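Elby Shared House – Residents' Meeting, July
Minutes

Start: 7 p.m., downstairs dining room
In the chair: Wenjie Du
Minutes: Vilmos Jakab
Apologies: the two residents from the attic floor, both working late

1. Minutes of the last meeting

Approved with one correction. The item on the bike rack should say that the old rack goes to whoever wants it, and that it stays by the side door until then. It is still by the side door. Anyone who wants it should tell Vilmos before the next meeting, after which it goes to the scrap yard.

2. Hot water

Complaints again about hot water running out in the morning. Drestden, who service the boiler, came out and found nothing wrong with the tank. Their view is that too many showers fall between 7 and 8 a.m. Wenjie asked whether the timer could start earlier. It can, and Drestden will show us how at no charge. The second-floor residents would sooner have a bigger tank, but the quote is 3,000 and the meeting was not ready to spend that.
Agreed: timer to come on at 5:30 a.m. for a trial month. Vilmos to write down any complaints with the time of day.

3. Shoes and floors

The hall floor was refinished in the spring and is already scratched near the stairs. The meeting went over the house rule again: outdoor shoes come off at the front door and stay on the mat. Slippers or socks past that point. Guests are to be told. There was some talk about where slippers should live when not in use, as they keep turning up on the stairs, where Wenjie tripped on one last month. A chair is fine. The stairs are not. 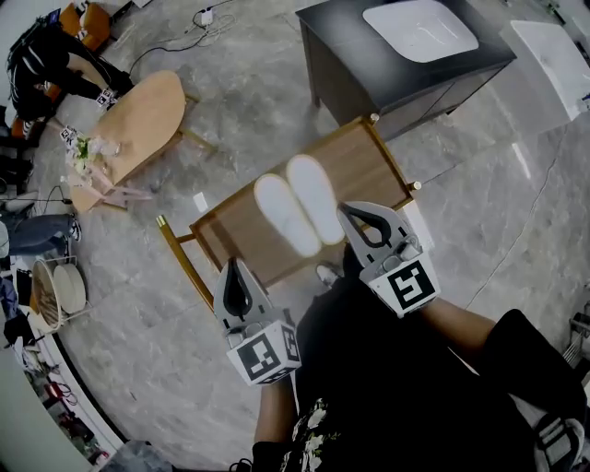 Agreed: a low shelf to be put up in the hall, cost to come out of the house fund. Felt pads for the dining chairs to be bought at the same time.

4. House fund

Balance after the last electric bill is 113. This is lower than usual at this point in the year. Three residents have not paid in for June and have been reminded in person. Wenjie proposed raising the monthly payment by 10 each. Against this, it was said that the fund would be healthy if everyone paid on time, and that a raise would only fall on the people who already do. No vote taken. To be looked at again in September with the winter bills in view.

5. Internet

Jusanance are ending our present plan. The new one costs slightly more and is supposed to be faster. Residents on the back side of the house said the signal does not reach their rooms in the evening and that speed makes no difference to them. Vilmos has a spare repeater and will try it on the landing.
Agreed: move to the new plan, repeater to be tested first. Passwords will change – a note will go under each door.

6. Laundry and things left in common rooms

The dryer is working again. Residents are asked to clean the filter after every load and to take their clothes out when the cycle ends. At present, loads are being moved by the next person and left wherever there is space, and socks in particular are getting mixed up. The box of unclaimed clothing will be emptied at the end of the month.
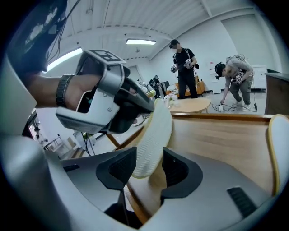

The dining table came up next. It is used for meals, for work and for board games, and the meeting did not want to stop any of that. The trouble is what stays on it overnight. Small knit things like the white ones with yellow trim should go back to their owners' rooms along with the laptops, mugs and mail. Wood marks easily, so hot pans need a mat under them, and wet glasses too. The question of a sign was raised and dropped.
Agreed: table cleared by 10 p.m. each night. Anything left goes on the sideboard shelf in the hall closet for one week.

7. Garden

Hao, the nursery on the corner, has offered us leftover tomato plants. Wenjie will collect them if someone else digs the bed. Two people said they would. The hose leaks at the tap and needs a new washer – Vilmos has one.

8. Any other business

a) The key to the back gate is missing. Whoever had it last should check coat pockets. If it has not been found by next week, Wenjie will have the lock changed.
b) Quiet hours start at 11 p.m., including on the porch.
c) The smoke alarm on the second floor needs a battery. Vilmos to replace.

Meeting closed at 8:40 p.m. Next meeting in September, same room, same time. Items for the agenda to Vilmos.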